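Thursday, January 23, 2025
Bench notes, two-arm cell, plug task rules

Good day today! Dzifa and I finally sat down and turned our pile of sticky notes into house rules for the power strip work, and I think they're going to stick. Ute Bauerfeind from the Risstead group sent her comments on the draft last night (two pages of them, all useful).

Where we are: 1,174 plug runs logged, 228 of them with no written start state. Those 228 are going in a separate folder and won't be used for any success rate. Painful, but I'd much rather have a number I can defend in March.

Rules as agreed

1. The strip on the table is a dead strip. Its supply cord goes nowhere near a wall outlet, and whoever starts the session checks that by hand and initials the sheet.

2. Write the start state before the arms move: strip orientation, which plug, which socket.

3. Both arms at reduced speed any time the grippers are working over the same strip. Hand on the stop, eyes on the wrists.

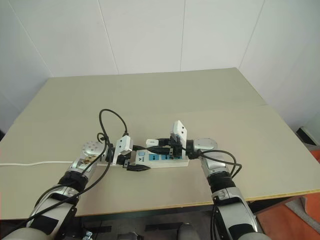 4. Cable slack gets its own line in the log. Loops near a wrist count as a hazard, so pause and re-dress them before the next run.

5. A plug counts as "in" only after a person looks at it. Gripper force alone doesn't count. Ute pushed hard for this one and she's right.

Still open: do we rerun the 41 runs where the force limit was changed halfway? Dzifa says yes, all of them. I'm leaning her way. Ask Ute how Risstead words its force limit rule, then print the sheet.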